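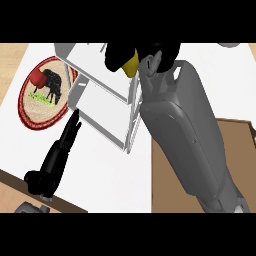 4. Setting up your first two-arm scene in Cemby

By now you should have the Netanness planner installed and the Haruna bridge talking to it. If you skipped section 3 because you were itching to see something move, I get it, but go back and finish the bridge setup first. Cemby will open without it and then sit there doing nothing, and you'll blame me.

4.1 Load the scene

1. Start Cemby from the Nirkeren launcher. Don't double-click the scene file - that skips the config.
2. Pick File, then Open Scene, and choose your tabletop scene. Give it a minute the first time.
3. Check the status bar. You want to see "bridge: up" on port 901.
4. Set the control rate to 40 Hz for both arms. The boxes for left and right are separate (sorry, I keep meaning to link them).

Note: If the arms sag when you press Play, your gravity compensation is off. Tick it under Arms, Dynamics, and reload the scene.

4.2 Assign the arms

1. Open the Roles panel.
2. Set one arm to Active and the other to Hold. I always start with the right one as Active, just so my logs line up.
3. Click Capture Pose on the arm set to Hold. Its fingers should be well clear of anything you plan to move!
4. Save the roles under a name you'll recognize on Tuesday. "test2_final_new" is how I lost a whole afternoon.

4.3 Plan a carry

Start with one item in one hand, and leave furniture alone until that works. The hand below has a banana over the brown tray, and the other hand is empty next to the placemat.

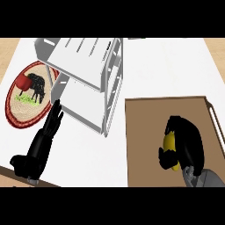
Source: Cemby simulator render, Nirkeren docs

1. Select the item in the object tree and click Attach to Hand. Skip this and the planner treats the item as an obstacle, so every plan fails right at the start.
2. Add a target pose. Drag the ghost hand where you want it, then nudge the height with the arrow keys.
3. Add the rack and the tray to the collision list. The tray's raised rim counts too, so use the mesh shape and leave the box shape alone.
4. Press Plan. I leave the limit at 300 attempts, and if it runs out I move the target before I touch that number.
5. Scrub through the preview all the way to the end, then press Run.

Caution: Add the arm on Hold to the collision list as well. Cemby doesn't do it for you, and the planner will happily swing one arm through the other.

Caution: Don't change roles while a plan is running. Press Stop, wait for both arms to show Idle, and then switch.

Note: Got a plan that looks fine in the preview but jerks when you run it? Set smoothing to 2 and plan again. If it still jerks, check that both arms are really on the same control rate - see step 4 in 4.1.

Saved plans go in the plans folder next to your scene file. Section 5 covers replaying them with a different object.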